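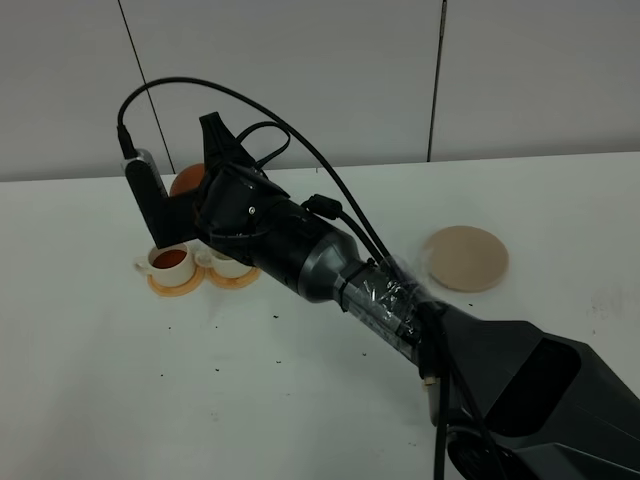

Somebody on the workshop's message board wrote that I'd be wasting my money, that any kit arm under two thousand pounds is a desk toy with a manual, and that I should spend a winter learning to solder properly instead. I bought the Rumen anyway, for 1,498 from Lachance, and I have spent a fair bit of time since wondering if the board was right.

The claim on the box is "assembled in an afternoon". I needed 16 hours over three weekends at the shared workshop in Rernside, and I have built kits before. The manual runs to 136 pages and still manages to skip the order in which the wrist screws go in. I had the wrist apart twice.

The joints themselves are decent. There is very little slop at the shoulder and the housings feel solid when you lean on them, though I'd like to know how they feel after a year.
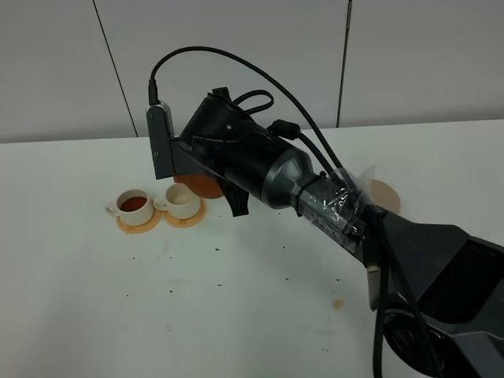
Page last changed: October 25, 2019

Cable routing is where the kit falls down. There are no channels and no guides worth the name, so mine is held to the forearm with clear tape and a cable tie, and the camera lead goes over the top in a big loop. Lachance's product page shows a clean arm with not a wire on it. I would like to meet that arm. If you leave too little slack the wrist pulls on the plug, and if you leave too much it catches on things.

I have been trying it on teacups and coasters, as that's the sort of job the advert promises. Light, rigid things are fine. Small cups with handles are a good deal harder, and a cup with tea in it is not something I'd leave the arm alone with. Setting up a new task takes far longer than doing it by hand – that may change with practice, but I'm not holding my breath.

The software is the Zondmont package, free for the first 3,000 saved moves and then a subscription. This is mentioned once, near the back of the manual. I'd used nearly half of mine by the end of the second week, mostly on mistakes, and deleting old moves doesn't give you them back.

Good: stiff joints, sensible spares bag, quiet enough to talk over.
Bad: the manual, the cabling, the subscription.

Would I buy it again? At a thousand, perhaps. At full price I'd wait until January and see what the second version looks like. Lachance say it will have proper cable clips – they said that about this one too.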